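Workplace | Automation
21 May 2019
By Lies Claeys

Robots promised at Skekville banqueting hall, but the wiping stays manual

Nyarko, the catering firm that runs the Skekville banqueting hall, says automation will take "the heavy and dull work" off its 172 staff. Six machines are due to start in November, carrying plates between kitchen and tables.

Workers are less sure. The machines carry, but they do not clean, and the sauce that ends up on the service trolleys still has to come off by hand. 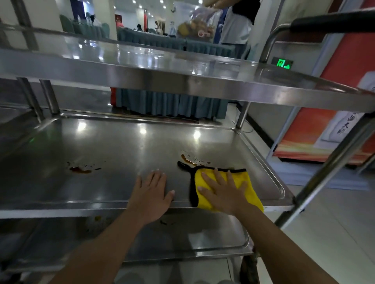
Wiping down the middle shelf of a steel service trolley with a yellow cloth.

At the firm's Takdale site, where carrying was automated last year, staff say waiting shifts were cut and cleaning rounds got longer. Nyarko says no jobs were lost there – it would not say how many hours were.

The supplier, Elatwood, claims each machine saves 403 trips a week. It has not published how that figure was reached, and did not answer when asked who mops up after a spill.

581 shares | 6 comments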